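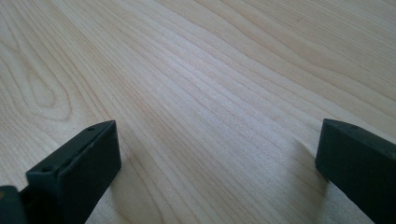
Cathedral figure on a pale wood surface.

Cathedral figure is a grain pattern of nested arches found on flat-sawn boards and flat-sliced veneer. It forms where the cut runs tangent to the growth rings. Each ring meets the surface as a curve, and the innermost curve may close into a narrow oval or loop. Toward the sides of the board, where the cut meets the rings more steeply, the lines straighten and run nearly parallel.

Contrast depends on species. It is low in pale, fine-grained woods such as maple and birch, and high in ash and oak. On a smooth surface seen at a low angle, reflected light can wash out the lines.

In the Steiner grading notes, arches are measured at the base and sorted into 3 classes. Boards without a closed loop are listed separately as open figure.

See also: Quarter-sawn lumber; Veneer matching

Filed under: Wood grain | Surfaces | Terms A–C
Contact Hillia Reference | © Hillia | Back to top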